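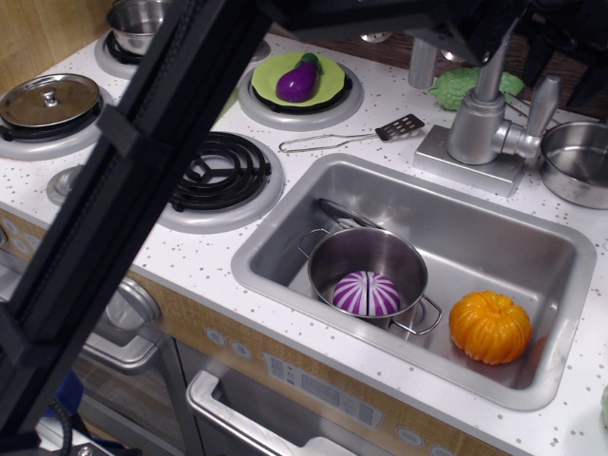

Play kitchen countertop with stovetop and stainless steel pots.

Hostmont Early Learning Furniture
Briem Adjustable Activity Table, Model 756

The Briem Adjustable Activity Table is intended for preschool and kindergarten classrooms, public libraries and waiting areas. It serves equally well for group instruction, snack service and individual work, and may be placed beside dramatic play, reading or art centers without the need for additional fittings.

Construction
The top is a single panel of birch plywood, sealed on both faces and finished with a rounded edge. The legs are powder-coated steel and adjust to 5 height settings by means of a captive bolt. An Allen key is supplied and should be kept with the assembly sheet. Nylon glides are fitted as standard. Locking casters are available for 2 of the legs or for the full set and must be specified when the order is placed.

Finishes
Tops are offered in Natural, Fog and Meadow. Legs are offered in White or Graphite. Slight variation in grain is normal in natural birch and is not considered a defect. Finish samples are mailed to schools and public institutions on request.

Assembly and Care
Two adults are required for assembly. All legs must be set to the same height before the table is turned upright. Clean the top with a damp cloth and mild soap, then dry. Bleach, abrasive pads and solvent-based cleaners will dull the sealant and void the surface warranty. Bolts should be checked at the start of each school term and tightened as needed.

Ordering
Tables ship flat, one per carton, from the Cemimside warehouse. Purchase orders are accepted from school districts, libraries and licensed child care centers. Orders over $2000 qualify for curbside freight at no charge; inside delivery is quoted separately. Cartons should be inspected before the delivery receipt is signed, and any damage noted on the receipt.

Related Products
Nunier Stacking Chair
Nunier Low Bench
Briem Half-Round Table
Replacement glides and casters, Briem series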